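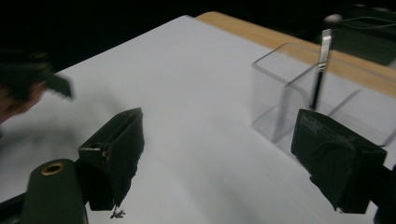 Pens, paper, the table, everything

OK quick one, I have to leave in 35 minutes and if I don't write this now I never will.

The table. The light wood one in the back room, where I draw, pay bills, wrap presents and apparently eat toast. I've been redoing how it works since February. Mostly this means taking things off it.

Big sheet of white paper down first, over most of the top. Best thing I've done in there. I used to work on the wood and then spend my evenings rubbing at ink. Now there's paper. Gets grubby, flip it, gets grubby again, new sheet. Little black bits show up on it straight away and I can flick them off before they get ground into a drawing. On the wood I'd never have seen them. I found one with my sleeve last year, right across a birthday card for my aunt. Still cross.

Then the box. Clear acrylic, open top, stands on the paper. One black pen in it, the one with the silver clip. One! I had a mug before. The mug held 23 pens (I did the tidy properly, tipped them all out, scribbled with each one on the back of an envelope) and most of them were dead or that horrible scratchy kind you get at the bank. I kept a few in the drawer. The rest went.

Why clear: I can see what's in it. The mug was a pit. Things went down there and stayed. Erasers, a hair tie, 2 keys to I don't know what. With the box, if something's at the bottom that shouldn't be, it annoys me until I take it out.

Things I don't love about the box. Shows dust. Shows fingerprints. Pen won't stand up straight in it, it leans, and for the first week I kept straightening it every time I walked past. Stopped now. The clip sticks up over the rim so it's easy to grab without looking, and that's really all I want from a pen holder.

Marianna Brzozowska came by while I was mid-sort and her advice was get a tray with dividers, everyone needs dividers. I had dividers. I had a Malinowski desk organizer, the one with the little ramps, and what happened was every section filled up with whatever was nearest. Paper clips with the stamps. Stamps with the cough drops. It's gone to her house now, so she has her dividers and we're both happy.

Paper. I buy the big sheets from the art store in Fluladdale, they roll them up for you and put a rubber band on, and then you spend two days trying to get the curl out. What I do: roll it the other way, leave it overnight, then heavy books on the corners. Don't iron it. I ironed one. Went a sort of biscuit color in the middle and smelled like a school cafeteria.

Also don't tape it to the table. I did that the first time with masking tape and when it came up it brought a bit of finish with it, a strip as long as my thumb. I've got a lamp over that spot most of the time.

Drawer situation is not done. Will not pretend. There is a 1000 piece jigsaw in there with no lid, loose in a bread bag, and I can't throw it out becuase what if it's all there. There's only one way to find out and I'm not doing that this month. Under it is every instruction booklet since we moved. The Mundine heater one is in there somewhere and I'll need it when it gets cold.

Shelf above the table next, I think. Or the chair, the chair squeaks. I looked at a Plallport one and it was lovely and then I looked at the price and it was less lovely. A bit of oil first.

A few people asked last time what I actualy use the table for if it's so bare. Everything! Cards, mostly. Lists. I've been doing ink drawings of the plants on the windowsill, badly, and the big paper means I can try the pen out right next to whatever I'm drawing, no hunting for scrap. The edges of the last sheet ended up full of leaf shapes and phone numbers. I cut one corner off and kept it as there was a plumber's number on it. Good plumber too.

Anyway. Coat, keys. If anyone has a trick for getting scuffs out of clear acrylic without making it cloudy, leave it in the comments, I tried toothpaste on an old picture stand and I do not recommend toothpaste.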